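The arms that came to Tetteh

By Rajitha Liyanage

Mariama Kyei keeps her tea on the windowsill these days, well out of reach of everything, and she'll tell you it took her a while to remember to do it. For years she set it down at her elbow on the packing bench at Tetteh, the mail-order supply house on the edge of Metville, and for years it went cold there while she filled boxes for schools and summer camps and the occasional very organized grandmother.

The bench is still hers, more or less. She shares the room now with a pair of robot arms the staff call Hakari, both of them under one name, the way people talk about a married couple. They arrived in April, and Mariama, who had packed as many as 400 boxes on a good day by hand, was asked whether she would like to help teach them.

"I said I'd never taught anybody anything except my sister to drive," she says, laughing, "and she failed twice."

What she does is harder to explain at a family dinner than packing was. She sets out a few ordinary things from the shelves, a paper cup, say, and a marker, and works with Aba Baidoo, the technician, on how the arms ought to go about picking them up. Then she moves the marker over a little and they go again. A cup is a worse customer than you'd think (squeeze it the way you'd squeeze a stapler and you no longer have a cup), and Mariama's hands know a good deal about that which had never been written down anywhere.

Not everyone has taken to it. Senyo Bawa, who packed beside her for most of a decade, moved over to receiving and says he likes the company better there. He misses the radio arguments. He also worries, and says so at staff meetings, about who gets hired when the next person retires. Theophilus Boateng, who runs the floor, has promised that none of the four packers will lose their jobs over the arms, and he has put it on paper, which Senyo appreciated and folded into his wallet.

There were smaller things to settle, too. The pay for teaching work took two rounds of talks. Mariama's wrists ache less, but she goes home tired in a new way, behind the eyes, and she has asked for longer breaks on the days when a single item eats up the whole morning.

When I stopped by around ten, she and Aba were deep in a conversation about markers, and whether it's better to come at one from the side or from above. Mariama was for the side. Aba wanted to try it both ways before lunch, and so they went back to the table. 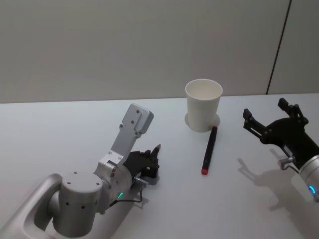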